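Distov, 23 July 2023. The household robotics program at Ladov has approved a budget for hand-held grippers and will place its first order this summer. The plan covers 2 pairs, with a second purchase set for December.

Each gripper is priced at 747 dollars. Replacement finger pads are budgeted separately at 185 dollars, and the money for both comes from the current equipment line.

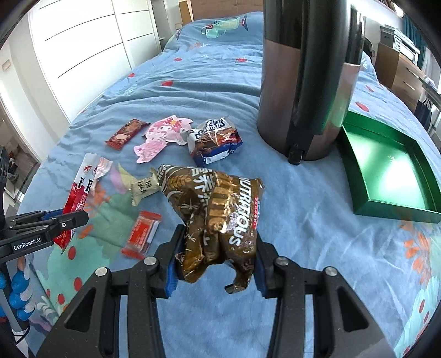

*A snack bag held between blue finger pads, with more packets on the bed.*

Soft packaging was a main item in the buying plan. Wrappers and bags crease under pressure, so the program asked suppliers for padded fingers and for spare parts that can be ordered one at a time. 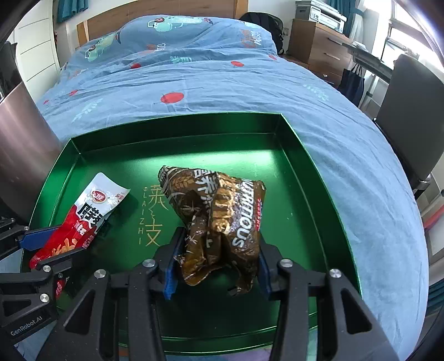

**Will the pads be bought with the grippers?**
They are on a separate order from Ogola, so a late shipment of one will not hold up the other.

Storage is the other large cost. Finer quoted 384 dollars for a drive and a carrying case, and the program accepted the quote without changes. Desks and shelving were left out of this year's plan.

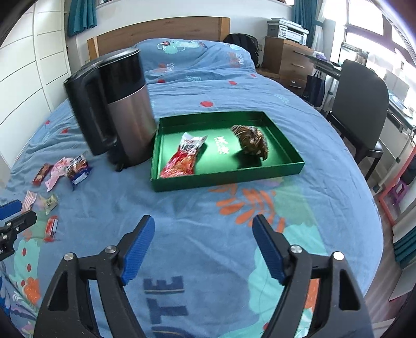 **What happens if prices go up before the second purchase?**
The program would buy fewer spare parts and keep the number of grippers the same.

Delivery of the first order is expected at the Ladov office. Staff there will check the parts against the invoice before payment is released.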